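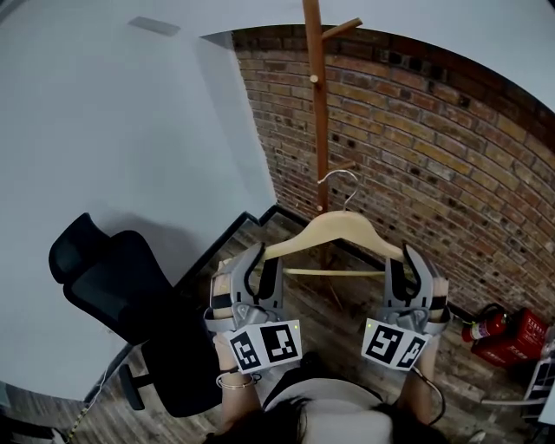

Will a moth trap get rid of clothes moths by itself?

A sticky trap catches adult males and nothing else, so it will tell you that you have moths and thin them out a bit, but the larvae that eat your jumpers stay exactly where they are.

We use cookies to remember your cart and to see which pages get read. Accept / Manage settings

Bromitz Wardrobe Moth Trap, pack of six
$42.00
In stock at Skutance

We held off stocking these for a long while. The moth aisle is full of things that smell nice and do very little, and the old Bromitz box carried a line about "total wardrobe protection" that we weren't willing to put our name beside. The line has gone from the new box. The trap inside is the same as before, and it's decent at the one job it does.

What you get

Six folded cardboard tents with a glue floor, six foil sachets each holding one pheromone tab, and a sheet of instructions in small type. There is a slot at the top of each tent for hanging it over a rail. The slot is on the tight side for a thick rail and you may have to widen it with scissors. No tools, no batteries, no scent that most people would notice.

How it works

The tab gives off a synthetic version of what the female webbing clothes moth gives off. Males fly or scuttle in looking for her and get stuck. With fewer males about, fewer females are mated. That's the theory, and in a small closed wardrobe with a small number of moths it can make a dent. In a house with a wool carpet and a felt-backed piano somebody last moved when the kids were little, we wouldn't expect much of a dent at all.

It is made for the webbing clothes moth. It won't draw pantry moths, so if yours are coming out of the muesli you need a different lure and a good look through your flour. It won't do anything about carpet beetle either, and a fair share of the "moth holes" customers bring in to show us look like carpet beetle to us.

How long it lasts

Bromitz gives each tab 80 days once the foil is open. We've no lab and can't check that properly. The glue gives out sooner in a dusty cupboard, and once it has a layer of lint on it you may as well bin it, whatever the date says. Write the month on the flap when you open one. Unopened sachets keep best somewhere cool and should be used within the period stamped on the foil.

Where to put it

One per wardrobe. Putting two in the same wardrobe is a waste of the second one, whatever the leaflet says about "boosting coverage". Hang it at the dark end of the rail, clear of the clothes, as the glue is a nuisance to get out of knitwear (white spirit, patience, and possibly a new jumper). Keep it away from open windows. We've seen people set them on a sunny sill, where a lure is only going to waste its breath on the garden.

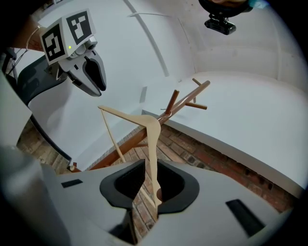 Pale wooden hanger and a wooden coat rack.

What about cedar?

We sell cedar balls. We also tell people that we're not persuaded by them. Fresh cedar oil at a high strength in a sealed box seems to bother very young larvae. A cedar ball that's been swinging about in a drafty wardrobe since last May is a wooden ball. Sanding it brings the smell back, which is pleasant for you. Plain timber hangers, cedar or otherwise, are worth having for the shape of your shoulders and we'd leave it there. The Forer lavender sachets are in the same boat, and we only carry them in the gift section.

What does work, in our view

Cold and washing. Put woollens in a sealed bag in a proper chest freezer for two weeks. A fridge's little ice compartment may not get cold enough, so don't trust one with your good coat. Anything that can stand a hot wash should have one. Brush coats outdoors, along the seams and under the collar and in the pocket corners. Vacuum the floor of the wardrobe, the skirting behind it and the crack where the carpet meets the wall, then empty the vacuum outside.

None of that costs $42, and we'd sooner you did it first. Then hang a trap to find out if you've missed something. Check it once a week. We do the one in our stock room on a Tuesday for no better reason than that it's quiet. A trap that stays clean through the warm months is good news. A trap that fills up again after you've cleaned means there's a source you haven't found, and it's usually somewhere dull like a bag of wool offcuts or an old bird's nest in the roof.

Specifications

Pack contents: 6 traps, 6 lures
Trap height, assembled: 26 cm
Material: coated cardboard, glue
Target: webbing clothes moth (males)
Stated lure life: 80 days from opening
Insecticide: none
Recycling: tent with glue on it goes in the general rubbish. Unused cardboard can be recycled.

Compared with the Shiferaw trap

The Shiferaw is a refillable plastic case and it looks better, if you care how the inside of your wardrobe looks. The case costs more up front and the refills are cheaper, so you'd come out ahead if you plan on trapping year after year. We found the glue card fiddly to slide in without sticking it to your thumb. Shiferaw describes the thing as "professional grade", and we asked what that meant and didn't get an answer we could repeat here. Both caught moths in our stock room. We wouldn't care to say which caught more, given that they were in different corners and one corner had the rugs in it.

Safety

Keep opened tabs away from children and pets. A curious cat will wear a trap if it can reach one. Vegetable oil loosens the glue from fur, but ring your vet if it's near the eyes or mouth. Wash your hands after handling a tab, or males may take an interest in your sleeves, which sounds like a joke and has happened to two of us at the counter.

Returns

Unopened packs can come back within 42 days for a full refund. We can't take back opened foil. "It didn't catch anything" isn't a fault we can refund, as it may well mean you haven't got moths.

Delivery

Sent flat by ordinary letter post where the pack fits, otherwise by parcel. Orders placed before noon usually leave us the same working day. We don't ship lures in the hottest part of summer if the parcel is likely to sit in a depot, and we'll email you if yours is being held for that reason.

Page last updated: May
© Skutance. Prices in dollars, tax included. Contact us | Returns | Back to top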